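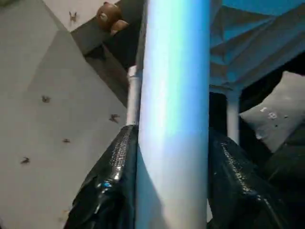 Left and right fingers closed on the job, seen from the wrist.

Robot Cell Technician (part time, could grow)
Bremance, Pearce site

I'm looking for someone to help me look after a two-armed robot cell, and I'd love it to be a person who likes small screws, tidy cables and getting the same thing right for the fortieth time. The cell is called Pavis. It handles awkward household stuff: tubes, plastic furniture parts, cloth, soft things that squash. All of that is murder on fingers and wrist mounts, so there's always something to tighten, clean or swap.

You don't need a degree. I don't have one in this either (mine's in textiles, long story). If you've fixed bikes, printers, sewing machines, vending machines or your uncle's tractor, keep reading! 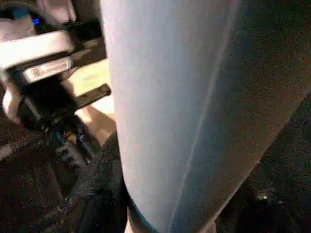
Posted by Joanne Cropper, Cell Lead
3rd July

So what would you be doing? Mornings start with a walk around the cell before anything gets powered. Wrist screws, finger mounts, camera brackets, emergency stop, floor clear. Then power up, home both arms, and open and close each gripper a few times while you listen. You get an ear for it pretty fast. A dry linkage has a kind of chirp, and a bracket that's working loose ticks at the end of the stroke.

After that it's finger pads. The textured strip on the gripping face picks up lint and skin oil and whatever came off the last object, and once it's clogged the arm starts squeezing harder to make up for it. I wipe ours down at every changeover. A set lasts over 200 runs if you're nice to it, and a lot less if someone forgets the cloth.

Then there's the wrist cameras. They have to be checked against the calibration card any time a mount gets touched, even if you only nudged it and you're sure it's fine. Ikechukwu Shehu wrote our calibration routine and he'll teach you himself. The setup manual is 54 pages, and the chapter on soft objects is the one you'll have open all the time. Please scribble in it. My copy is mostly coffee and pencil.

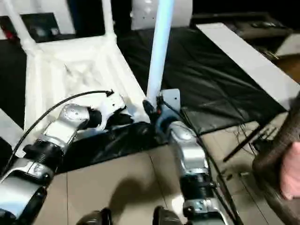

Cable routing is going to be your first real project. The arms have a lot of reach and they twist more than you'd think, so a cable that looks fine at home position can be tight as a guitar string two moves later. We've got slack management on the list for the whole cell, and I want somebody to own it properly: lengths, clips, strain relief, labels at both ends. Take the thin black one looping over the left arm, with its little plug hanging free just above the gripper. I'd want you to spot that from across the room, hit pause, and find out where it belongs before the next move. Then write it down in Jirkine, our maintenance log, so the next shift knows too.

The rest of the week is a mix. Changing fingers and gripper parts, re-laying the black mat so it doesn't ruck up under the work, resetting objects between runs, ordering spares with Beryl Furnival. Every seven weeks we do a full strip-down of both grippers, which takes a whole day and is my favorite day. 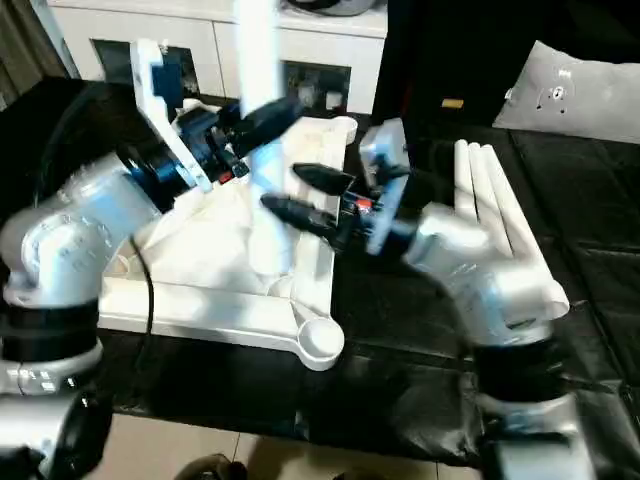 Two grippers nearly tip to tip over the table.

What I need from you:

Steady hands and decent eyesight, glasses are fine
Comfortable kneeling, reaching and standing for a good chunk of the shift
You can read a simple wiring diagram, or you've learned harder things before
You stop the machine when something seems off, and you don't feel silly about it
Notes another person can read

Nice if you have it: torque wrench experience, crimping and connectors, a little Python, some idea of what a joint limit is.

What you get:

24 paid hours a week to start, days only, with full time possible next April
$40 an hour
Boots, tools and lockout training on us
A bench of your own (I will not borrow your hex keys. I'll ask first, anyway)

To apply, send me a page about yourself and tell me about one thing you repaired, including the part where it went wrong. Skip the cover letter. If I like the sound of it you'll come in for a paid half day with me and Ghazal Najafi, who runs the late shift. We'll have you swap a set of fingers and redo a cable run, with the manual next to you and as many questions as you want.

Drop your page at the Bremance front desk in Pearce, marked Pavis, or use the apply button on this listing. I read them all myself and I'll write back either way.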